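"The last bit of the job is the hard bit"

Peiyu Feng spends most of her working day watching two robot arms fail to do things a ten-year-old can do. She leads the chores group at Skendov, a small software firm in Sirstead that trains robot arms in simulated rooms before anyone lets them near a real one. We talked in March, over tea, while her colleague Muchen Gu kept an eye on the runs.

I asked the question everyone asks. Can a machine tidy my house yet?

"No," she said. "It can do pieces of it. It can pick up a cup if the cup is where it expects a cup to be. Ask it to clear a bench and put everything back where it belongs, and you'll be waiting a while."

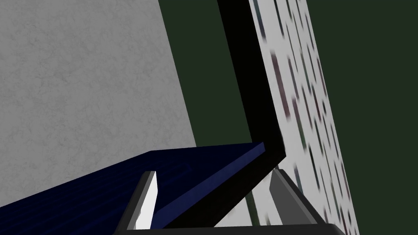 Most of what the group does is reaching and grasping, over and over, in rooms that exist only on a computer. Feng says people expect the arm to be the problem, and it seldom is. What the arm has to go on is the view past its own fingers, and that can be very little: two open fingers, a grey surface, a dark blue slab with an edge that catches the light. "You and I would lean back and look around," she said. "The arm has to work out from that where the edge is and whether it's safe to close."

Her group ran 824 attempts at one shelf-tidying task over the summer. She wouldn't give me a success rate. She did say the failures were dull, and that dull failures are the useful kind.

"It misses by a finger's width. Or it gets hold of the thing and doesn't know it's got hold of it. We write those down and change the training. Then it misses in a different way."

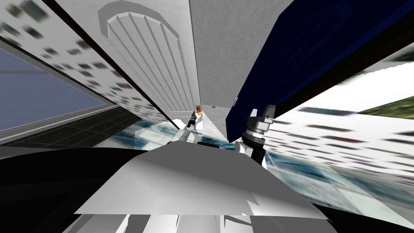
Using two arms brings its own trouble. Gu, who came to Skendov from a warehouse equipment maker called Terkton, says each arm has to know where the other one is, and the view doesn't always help. One gripper can loom large and close while the other is a small thing in the distance, with an orange object beyond it that's smaller still. "Distance is where they come unstuck," he said. "Up close they're pretty good. Across a room, a small mistake in the angle turns into a big one."

He thinks shop floors will get there well before homes do. A shop can set its shelves at one height and keep them there. At Terkton he saw machines move cartons through a whole night shift with two people on hand. "Nobody's kitchen is laid out like that," he said. "Mine changes between breakfast and dinner."

Feng agrees, up to a point. She'd like to see more work on folding and wiping, which she thinks get passed over in favour of picking things up. Wiping is harder than it looks — you have to press, but not too much, and you have to know when you've finished.

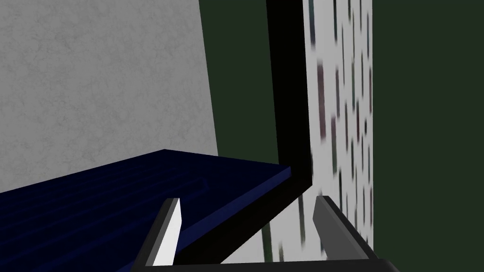 I wondered whether practice in a made-up room carries over to a real one. Feng said it carries over in part, and that surfaces are a good part of the reason it's only in part. A simulated board can have faint grooves running along it and a panel can be covered in dark streaks, but those are colours on a shape. A real groove catches a fingertip. Her group now spends about three days checking on a physical bench for every week in simulation, and she would spend more if the bench weren't shared.

So when? Gu guessed six years for a machine that could reliably load a dishwasher in a house it hadn't seen before. Feng thought that was hopeful, and said the price would matter as much as the skill.

"I've still got a broom," she said. "I'm not planning to get rid of it."

Then she went back to her desk, where another batch of runs was waiting to be checked.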